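Home Medical Equipment > Patient Lifts and Transfer
Thread: Sling size for Skevetti floor lift, between M and L

nima_alipour
My father came home in March with a Skevetti power floor lift from the rental company. They sent a medium full-body sling. He weighs 157 pounds but he is tall, and the top edge stops below his ears, so his head tips back when he goes up. The chart goes by weight only and puts him in medium. Should I ask for a large or a different style?

T. Sleiman
Measure him. Tailbone to the top of the head if he needs head support, tailbone to shoulder if he doesn't. Weight charts are a starting point. My mother was a medium on paper and used a large for 2 years.

Behrouz G
I would be careful with going up a size. A large on a thin person lets the hips slide down through the opening, especially with a divided leg sling. Ask for a medium with a head section first. Dirkanik makes one with the loops in the same places.

T. Sleiman
He said full-body, so the leg opening may not apply. Agree on the head section though.

nima_alipour
It is a divided leg, sorry. The label calls it full-body because it goes up to the shoulders.

Behrouz G
Then definitely not a large.

kianoush_r
Check with Skevetti before you mix brands. Our manual lists which slings are approved for the spreader bar, and the rental company would not service the lift if we used anything else. I paid 685 for a second lift partly to get away from that.
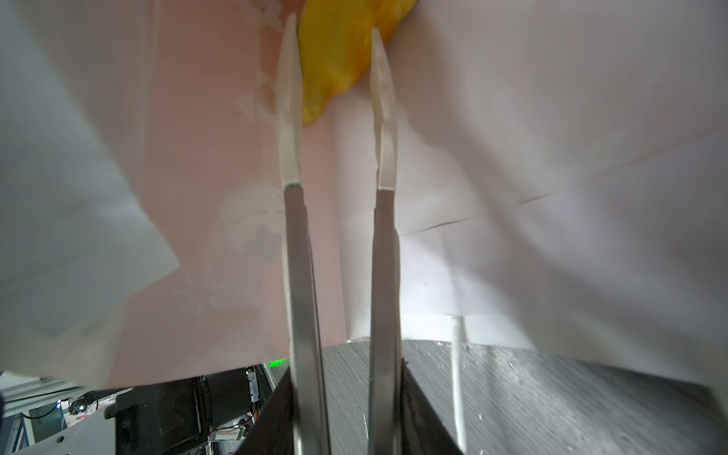 Nasrin Ahmadpour
Mixing brands is done all the time with loop slings. Clip slings are the ones you can't swap. I have used a Babaei sling on another maker's lift every day with no trouble.

kianoush_r
No trouble so far is different from approved. If the manual says no, I wouldn't do it with a person in the air.

Nasrin Ahmadpour
Fair enough, but call them and ask. When I called, they emailed me a letter saying it was fine for my model. Keep the letter with the manual.

nima_alipour
Called this morning. They will swap it for their own medium with head support, no charge, takes around 2 weeks. Until then the nurse wants two people for every transfer, one holding his head.

T. Sleiman
Good. When it comes, use the shorter shoulder loops and the longer leg loops if he needs to land upright in the chair. Reverse it for bed.

Behrouz G
And check the stitching on the loops before each lift, new sling or not.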